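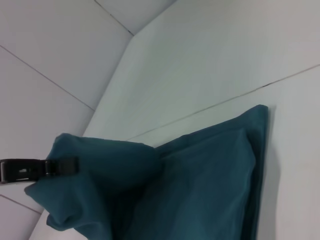

Gráinne Mac Suibhne wrote to me that a narrative report card is the one school document she keeps, and also the one she cannot use. She has a folder of them. When her son moved from Murstead to a school across the county, the new office asked for grades, and what she had was 40 pages of prose. The registrar was polite about it and asked again for grades.

Her message came in after my last post on reporting in the lower grades, and it raises a point I skipped. I wrote about what reports should say to a parent at the kitchen table. I did not write about what happens when the report has to travel. The two jobs pull against each other, and most of the arguments I have sat through about report cards come from people defending one job against someone who is thinking of the other.

Some background for new readers. I taught second and third grade, then spent six years doing records and scheduling for a small K-8 school. I still do contract work on report templates. I have no license to sell you anything and I do not have a favorite system. I have a least favorite one, which I will get to.

There are four common formats in the early grades.

Letter or number grades. Compact and portable. A receiving school can read them in seconds. They carry very little information at age seven, and the same B can mean two different things in two rooms on the same hallway.

Skill checklists. A list of statements ("reads two-syllable words," "counts by fives to 100") with a mark against each one. These travel fairly well if the key travels with them. The key gets lost more often than you would think. I have seen transcripts come in with columns of P, S and D and no legend anywhere in the packet. In one of them the D turned out to stand for "developed," the top mark. The child had been placed in a support group for a month before anyone called the old school.

Narratives. Rich, slow to write, slow to read. They depend heavily on the writer. They do not sort, they do not average, and they cannot be typed into a box that accepts two characters.

Portfolios. Work samples with dates and short notes. I like them. Offices do not, because they arrive in a box or as a link that expired in December.

My least favorite is the fifth kind, the combination report, where a school could not decide and so printed all of the above. I once measured one by character count. The comment fields for a single first grader came to 3685 characters, and that was on top of two pages of checklist. The teacher had written it over a weekend. The parent I asked about it had read the last paragraph.

Back to the transfer problem. A receiving school wants to know three things, in my experience: where to place the child in reading, where to place the child in math, and whether there is any plan or service that has to continue. Everything else can wait until the teacher has met the child. If a narrative report answers those three questions in the first lines, it will do the job of a grade and do it better. Most narratives bury them. The reading level is in paragraph five, after the class garden.

So the fix I suggest to schools that want to stay with narratives is a cover block. It goes at the top of the last report of the year and on any report released for a transfer. The fields are:

Reading: the assessment used, the score, the date given.
Math: the last unit completed, and the title and edition of the materials.
Services: yes or no, with the name of the person to call.
Attendance: days enrolled, days present.
Scale: the full key to any mark used anywhere in the report, spelled out in words.

It takes a teacher a few minutes per child if the data are already in the system. If they are not in the system, that is a separate problem and the cover block will at least make it visible.

Two objections come up every time.

The first is that a cover block is a grade by another name, and parents will read it and stop. Some will. A reading score with the name of the test beside it is a different kind of thing from a B, though, and it can be looked up. I have not seen evidence that leaving the number out makes people read the prose. In the two schools where I have put the block in, the teachers reported more questions about the narrative at conferences, mainly of the form "it says this up here but that down there." I count those as good questions.

The second is that the score goes stale. True. A score from fall is of little use the following summer, and for that reason the date is a required field. Leave it out and the block does harm.

Shalini Chaturvedi disagrees with me on the math line. She runs intake testing and would strike it entirely, on the grounds that the last unit completed tells you what the class did and says nothing on what the child kept. Her practice is to ignore incoming math records below fourth grade and give her own short screener in the first week. I think that is sound if you have a Shalini. Many schools have a part-time clerk and a stack of folders, and for them the unit title at least rules out placing a child in a topic nobody has taught her. We have left it there.

On wording. If you write narratives, the following changes cost nothing and I would make them whether or not you use a block.

Put the verb in the present or the past and keep it there. "Ola is beginning to be able to recognize" can be "Ola recognizes some" or "Ola does not yet recognize." The first version reads as kind and tells the next teacher nothing.

Name the task. "Strong in math" is an opinion. "Adds two-digit numbers without regrouping" can be checked.

Say how much help. Alone, with a prompt, with an adult beside the child. Three levels are enough. I have seen seven, and the teachers could not tell me the difference between level four and level five.

Spell the name the way the family spells it, in full, on every page. Student systems do bad things to names with spaces and accents. A surname like Mac an tSaoi will be filed under M, A, T and S in different offices, and one of the exports I worked with stored it as three middle names. If pages get separated, the name line is all that connects them.

Leave out comparison with siblings. I would have thought this did not need saying.

To Gráinne's practical question, what to do now with a folder of prose: ask the old school for a one-page letter with the fields above, signed and dated. Do not ask them to convert the narratives to grades. They will either refuse or make something up, and a made-up grade will follow the child longer than a missing one. If the old school is slow, ask the new one to screen for placement and mark the prior year as "narrative, on file." Most student systems have a code for it. The registrar may have to look for the code.

I have a plain text version of the cover block, which my daughter named Kikis after her stuffed rabbit when she saw me saving it without a file name. The name has stuck. It fits on half a page and has no logo, so you can put your own on. Write to me through the contact form and I will send it. Please say which grades you teach, as the kindergarten version drops the math line and adds one for letter sounds.

Next post will be on attendance codes, in particular the difference between excused and documented, which I have now had to explain to two separate software vendors.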